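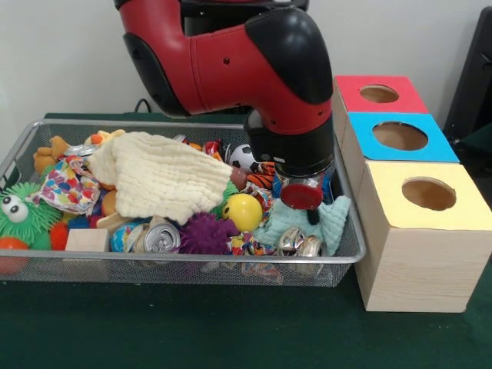
*Fig. 4. Mixed basket.*

## 3. Labeling Your Containers

By now you have the Wandton label printer out of its box, the battery charged, and the Skodari app paired with it (Section 2). If the status light is still blinking orange, go back. It will not get bored and stop by itself.

This section covers setting up your container list, printing the first batch of labels, and sticking them on things. Set aside an afternoon. The printing takes a few minutes and the rest of the time goes to arguing over what to call the drawer with the takeout menus in it.

### 3.1 Before you start

You will need:

- the printer, with a roll loaded
- your phone or tablet
- a dry cloth
- the containers, in whatever state they are in

Sort first or label first, it's up to you. Celeste Tavares, who wrote the first edition of this guide, was firmly in favor of sorting first. Margus Petrauskas, who revised it, labels everything as found and moves things later. Both have tidy garages. The steps below work for either school.

A basket or bin of mixed odds and ends, as in Fig. 4, gets one label for the lot. Toys, cloths and crushed cans can all live under "Mixed" until you have the energy to split them up. Open mesh gives a label nothing to hold, so use a hanging tag (see 3.4).

### 3.2 Create the container list

1. Open the app and tap **Places**.
2. Tap **+** and type a name for the room. Keep it short. "Hall closet" will fit on a label and "The closet in the hall by the bathroom" will not.
3. Tap the room, then tap **Add container**.
4. Enter a name of up to 32 letters. The app will accept more and quietly drop the rest when it prints.
5. Choose a container type. The type sets the label size, and you can change it later under **Edit**.
6. Tap **Save**. The app gives the container a number.
7. Repeat for each container in the room.

> **Note:** The list holds up to 386 containers. If you hit the limit, delete the ones you no longer own, then consider whether a label printer was the right purchase.

> **Note:** Numbers are never reused. If you delete container 12, there will be no container 12 again. Gaps in the list are normal and do not mean something is missing from your house.

### 3.3 Print the first batch

1. Place the printer on a flat surface with the slot facing away from the wall.
2. In the app, tap **Print**, then **Select room**.
3. Check the preview. Spelling mistakes look much larger on a label.
4. Set **Copies** to 2 if you want one for the front and one for the lid.
5. Tap **Start** and wait for the cutter to finish before pulling anything.

A full roll makes 100 standard labels or 128 small ones. The app keeps count from the moment you load the roll, so if you swap a half-used roll back in, tap **Roll** and enter what is left. A guess will do.

> **CAUTION:** The cutter is sharp and sits just inside the slot. Do not reach in to free a stuck label. Turn the printer off, open the top cover, and lift the roll out together with the label.

> **CAUTION:** The print head stays hot for a few minutes after a long batch. Leave the cover shut until the light turns green.

### 3.4 Attach the labels

For smooth plastic, metal or glass:

1. Wipe the spot with the dry cloth.
2. Peel the backing from one corner. There is a slit in the back for this – bend the label slightly and it will open.
3. Press from the center out and hold for ten seconds.

For wire, mesh, wicker and fabric, use the Lo Presti hanging tags from the accessory pouch:

1. Stick the label to the flat side of the tag.
2. Thread the loop around the rim or a handle.
3. Pull the tag back through the loop until snug.

Cardboard will take a label but will not give it back. If you plan to reuse the box, use a tag here too.

### 3.5 Moving and renaming

When the contents change, change the name in the app and print again. Writing over an old label with a marker also works, but the app won't know, and the next search for "Batteries" will send you to the Christmas lights.

To move a container to another room, press and hold its name, then drag it. No new label is needed unless you print room names, a setting that is off by default.

If you are coming from an older Jititov handset, import your list before adding anything new. Imported containers keep their old numbers, and the app will refuse any that clash. See Section 6 for the import steps and Section 7 for when they don't work.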